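Bramevance Home Crafts List - Archive
Posted 2021-12-04 by Mizanur Majumder
4 replies | 18 shares

Re: Paper under the work, and which table

Dinesh Dewan wrote:

> I am setting up a place to do box covering and some simple bookbinding
> at home. I have the use of a dining table that is good wood and not
> mine to ruin. My questions are what people put down on top of it, how
> big a sheet, and whether to tape it. I tried newspaper and got ink on
> a cover. I tried a plastic cloth and the paste crept under my work and
> stuck. My wife would like the table back for meals, so whatever I do
> has to come up again in the evening.
>
> Also, does anyone fold their own large sheets or do you buy them cut?
> The roll I got from Pramanik will not lie flat for anything.
>
> Dinesh

Dinesh,

I have been covering boxes on a borrowed table for a long time, so I will answer in the order you asked.

I use plain white paper, the heavier kind with no shine on it. Newspaper will mark your work every time it gets damp. Brown wrapping paper is all right for cutting and folding, but I don't like it for pasting. You can't see a brown crumb or a spot of old glue on it, and those end up pressed into the cover. On white you see them. Shiny paper lets the work slide when you are trying to hold a corner down.

As for size, go larger than you think. The sheet should be a good deal bigger than the biggest piece you will open out on it, with the turn-ins spread flat. For a lidded box the cover piece opened out is much wider than the box looks when finished. I leave a strip of bare table down one side for the brush, the bone folder and the paste dish, so that they are never on the sheet. If the dish is on the sheet it will be on the cover sooner or later.
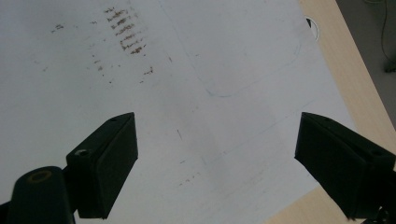 I don't tape. I used to put a bit of masking tape on each corner, and then one hot summer I left it on for a week and it took some of the finish with it when it came up. The owner of the table was polite about it. Now I lay the sheet down loose and put a weight on the far edge, a flat iron or a couple of thick books. If the sheet shifts a little while you work it does no harm. It doesn't have to be square to the table either. Your square corners come from your ruler and your board, and I would sooner have the sheet at a slant that suits my arm than lined up with the edge of the furniture.

For pasting out I add scrap on top of the white sheet. Cut a stack of pieces a bit larger than the cover, paste on the top one, lift the cover off, fold the dirty scrap in on itself and drop it in the bin. Then the next one is clean. The big sheet underneath stays good for many sessions this way. Mine usually lasts from one box order to the next. I turn it over once, and after that it gets cut down for scrap.

If you are worried about wet getting through, put a thin board under the sheet where you do the pasting. I have a piece of hardboard from Lernico that I sealed on both sides. It stays behind the bookcase when I am not working. I would not put plastic directly on a wood table and leave it there, as any damp that gets under it has nowhere to go.

Please don't cut on the sheet with the table under it. I know you know this, but I did it once, with a new blade and a light hand, and there is a line in that table you can find with your fingernail. Cutting mat for all knife work, even for trimming one corner.

Now your roll. Rolls from Pramanik are wound tight and the last part near the core is the worst. Cut off the length you want, roll it the other way around a wide tube, hold it like that for a few minutes and then put it under boards overnight. It will relax. If there is still a curl, lay it curl side down with the ends touching the table and weight the middle of the ends. Don't try to press the curl out with your hands across the front, you will put creases in it, and a crease in the base sheet shows up in thin cover paper when you rub down.

I have also bought flat sheets from Arard. They cost more for the same area, but they lie down right away. They come in packs of 88, which is more than one person needs. If two or three people on the list want to share a pack, write to me off list. I still have most of the one I bought in March and could post some on to you, Dinesh, if you pay the postage.

Before you start, wipe the table with a dry cloth, then wipe the sheet. Grit under the sheet is as bad as grit on top. When you finish, slide the sheet off slowly, keeping it level, and shake it outdoors. I store mine flat on top of the wardrobe with a board on it. I don't roll it again, or you are back where you began with the curl.

On getting the table back for meals, I stop pasting an hour before I need to clear. The boxes go between boards on a shelf, the brush goes in water, and the sheet comes off last. It takes me very little time now.

One thing I have not solved is light. White paper under a strong lamp tires my eyes by evening, and if I turn the lamp down I can't see the edge of a white cover paper against the sheet. If anyone works with white covers a lot I would like to hear what they do. I have thought of a pale gray sheet but have not found one in the right weight.

Mizanur Majumder

Recent on this list
Wheat paste or PVA for slipcases
Where to buy bookcloth in short lengths
Corner turn-ins on thick board
Re: Sharpening a bone folder
Spring meeting, room change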